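House rules for hand-held gripper recording: your questions

I keep getting the same handful of questions from people joining the Wadum recording project, so I've put my answers in one place. These are the Cladden bench rules as they stand on 11 December 2024.

Do I have to read the whole rulebook first?

No, please don't! Read the two pages on handling and the page on stopping. The rest you can look up when you need it.

What should the table look like before I start?

Clear, wiped and with nothing left over from the last task. Crumbs count, even tiny ones, and I'm fussy about this one. Start each take with the fingers fully open and hold still over the bare surface for a moment, then go and get your object.

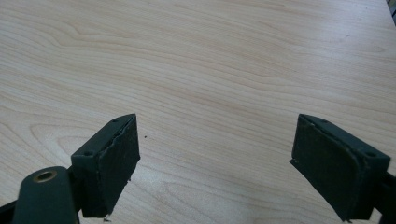

Don't rush the opening, either. I'd much sooner have a slow, boring first few seconds than a take where the hand is already moving (those go straight in the bin, I'm afraid).

How worn can the foam pads get?

A bit of fraying along the rim is fine by me. Once a pad is lifting off the plastic across its face, or a torn bit flaps into the grip, swap it. We swap at 400 takes anyway, whatever it looks like. Write the swap in the Pladik log with the take number, and always change both pads together — one fresh and one tired gives you a lopsided grip.

Can I glue a pad back on?

People do, and I wish they wouldn't. Glue goes hard and the pad stops squashing the way it should. New ones are in the Dauda drawer.

How many takes in one sitting?

200 at the very most, and fewer if your wrist starts grumbling. It's a limit, so please don't treat it as a target.

I dropped something halfway through. Do I delete the take?

Keep it and mark it as a drop. Drops are useful. The only takes we throw out are ones with a bad start, a person's face or anything private on show, like letters or a phone screen.

Why did take 1281 get sent back to everyone?

That was me! It has a clean start, a clear drop and a proper note, so I use it to show what a well-marked drop looks like. You don't need to do anything with it.

Who can change these rules?

Anyone can suggest a change on the Wadum page. I go through the suggestions in December and again before summer, and the old version stays up so you can see what moved.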